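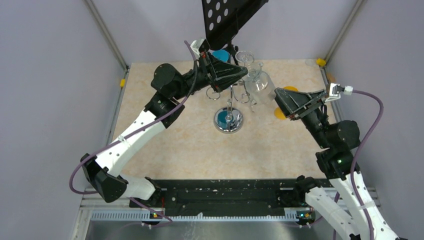 Cell 7: cable dressing and gripper service

Photo notes by Rawan Kanaan, Skurkus workshop

Cell 7 is the two-arm bench on the north side of the Skurkus workshop. It was built up in April on the Alvarado base, with a marbled top, pale panels on three sides and one arm at each front corner. Its regular job is glassware: picking stemmed glasses off the table, passing them between grippers and hanging them on a wire rack. The job name in the controller is Irkden, and the checks below are written for that job. They hold for other light work on the same bench.

The arms are serviced every 389 running hours. The hour counter is on the second page of the status screen. Do not go by the calendar, as the cell can stand idle for a week and then run two shifts.

Cable dressing

Each arm carries one purple gripper cable on the outside of the links. The first version of the cell had the cable tied hard at the wrist and again just past the elbow. It looked tidy and it failed at the wrist plug after 41 hours. Ionuț Zamfir re-dressed both arms with a free loop at the elbow and a single light tie on the long white link. The tie locates the cable and does not clamp it. It should be possible to slide the cable through with two fingers.

To check the dressing, put the arm in service mode and turn the last wrist joint slowly to both ends of its travel. The cable must not pull straight at the plug at either end. If it does, feed slack up from the elbow loop. Do not take slack from the base end, where the length is set for the shoulder.
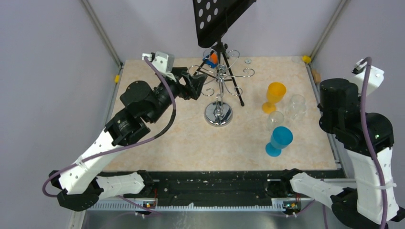

Cell 7 with the rack empty. Purple cable looped at the left elbow and arched over the bracket on the right arm.

The sleeve is the part that wears. Look for flattening, and for grit packed into it from the workshop. A flattened sleeve is changed at once. A dirty one is wiped with a dry cloth and left in place. Spare sleeve is kept on the Rernix reel in the second drawer, cut to 20 cm. Slit lengths can be fitted without unplugging anything.

Front beam and base mounts

The beam along the front carries both bases. Scuffs on it are old and can be ignored. Movement cannot. Put a hand on the beam next to the base mount while a second person pushes the arm sideways at the elbow with the brakes on. Any click felt through the beam means the mount bolts are to be checked with the torque wrench, working from the inner pair outwards.

The wiring along the front is checked with the power off. Press each connector home with a thumb. Red wires are supply and should hang clear of the shoulder. If a plug has crept out twice between services, replace the plug and note it in the log.

Grippers

The fingers are matte black and mirror each other. They are changed as a pair, including when only one has been damaged. Before fitting, clean the seats, then run the screws in by hand until they touch. Close the gripper to nothing, let it settle, and tighten with the fingers in contact. Fitting them open leaves the tips out of line by a small amount, and a thin glass stem will find it.
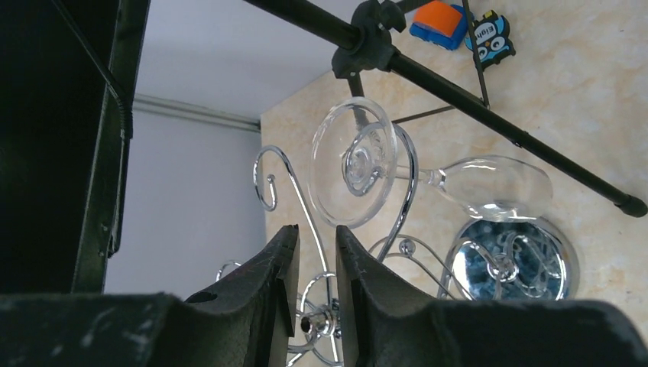
Finger alignment is judged at the tips with the wrist camera, after any change of fingers and at every service. The old method used a steel rule across both tips and was slower with no gain in accuracy. In the wrist view the two tips should come to about the same height with an even gap, as they do below the glass foot on the rack. One tip standing proud means a badly seated finger. Take both off and start again. Packing one side with tape has been tried on this cell and is not to be repeated.

Clean the camera window before judging anything. A smear on it looks very much like a chipped tip.

Restart

Close the service page, home the left arm first, then the right, and run Irkden at quarter speed for one full cycle with an empty rack. Listen for the cable slapping against the link on the return move. If it slaps, the tie has slipped towards the wrist and wants moving back to the middle of the link. Enter the hours, the sleeve condition and your initials in the log, and leave the old fingers in the tray marked Cell 7 so that the wear can be measured.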